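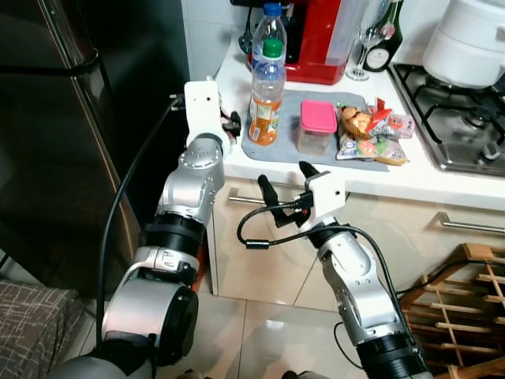 Leave the bottles on the counter

Harish Poduval

Every tidy-home column says the same thing. Clear counters, clear mind. Put it all away, every night, every last thing. I did that for 37 days last April and I'm here to say it made my kitchen worse.

Small kitchen, mine. Fridge at one end, short run of white counter next to it, some tile. The counter is the only place to do anything. So yes, keep it clean. But clean and bare are two different jobs and people keep selling them as one.

Take drinks. A bottle of something orange, a water bottle that's mostly empty – these live on the gray mat by the fridge. They get picked up and put down all day. Put them away and I just open the door more, then somebody leaves it open, then it beeps. Great system.

The mat is the part I'd fight for. It's fabric, it lies flat, and it says how much stuff is allowed out. If it fits on the mat, it stays. If it dosen't, it moves. My neighbor Dilek Altıntaş thinks this is laziness with a border. Her counters are bare. Her kitchen table, though – go look at her table.

Stuff goes somewhere. Thats my whole argument. I'd rather see the water bottle where I'm going to want it again in ten minutes than find it behind the flour next week.

Wipe around it. Lift the mat, shake it over the sink, put it back. Takes less time than reading one of those columns, and the empties can go out when they're empty.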